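**Slide 7: storage and shelf life**

Start with water activity, before temperature. Most dry goods at home fail by taking up moisture. Flour stored at 400 g per tub in the Haltus kitchen trial clumped first near the lid, where the seal was weakest.

Point out that translucent plastic lets light through. Oils in whole-grain flour oxidize faster in light — keep this short, the chart is on slide 9.

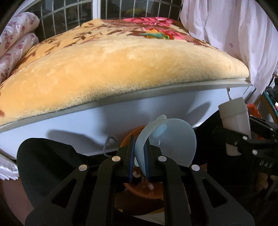

Elis Lougher asked at the June run-through whether light matters at all if the cupboard door stays shut. Answer: very little. Heat from a nearby oven matters more.

**Slide 8: paper**

Plain paper passes water vapor in both directions. A folded top slows the exchange but does not stop it. Give the two options: decant on opening, or put the whole packet inside a sealed tub.
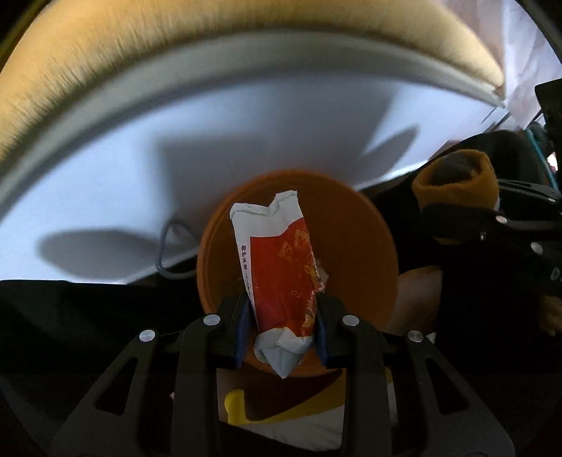

One reader of the handout wrote that decanting loses the use-by date. Agree, and say to copy it onto tape.

Pause for questions, then the Skasik humidity data.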